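I caught Nadège Barbier on Dec 31, 2018, with her boots still on and a flask of tea in her hand, and she was already talking about the second half of the season. She has followed Skiltberg since she moved to the valley six years ago, knowing no one and very little about rugby.

"I went to one match to get out of the flat," she says. "By half-time I was shouting at a referee whose name I didn't know. I've missed two home games since!"

It's been a wonderful run to be part of. Skiltberg went up in the spring, lost their first four in the new division, and then in November beat Bristero away with a try in the last minute. Nadège was behind the posts for it.

"There were 900 of us in that corner and I think I hugged most of them. I lost a glove. I didn't care."
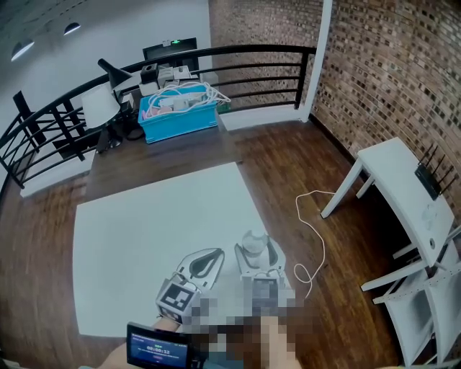 The home crowds have grown too. The opening match drew 1,935, and by the derby against Langlois it was 3,077, which had people standing on the grass bank for the first time in years. She'd love to see 4,000 before the season ends, and the Tastau game in the spring is the one she has marked.

A lot of it, she reckons, comes down to Zoriana Hrynyshyn, who took over as head coach last summer.

"Zoriana lets them run it from anywhere. Some weeks it's terrifying, you're watching through your fingers. But the backs look like they're enjoying themselves, and you never saw that under the old lot, it was kick, kick, kick."

Can they stay up? Nadège thinks so, if the front row stays fit and the line-out stops wobbling (she has views on the line-out, and we were on it for a good ten minutes). Next up is the long trip to Bristero's neighbours on the coast, and she has already booked her seat on the coach.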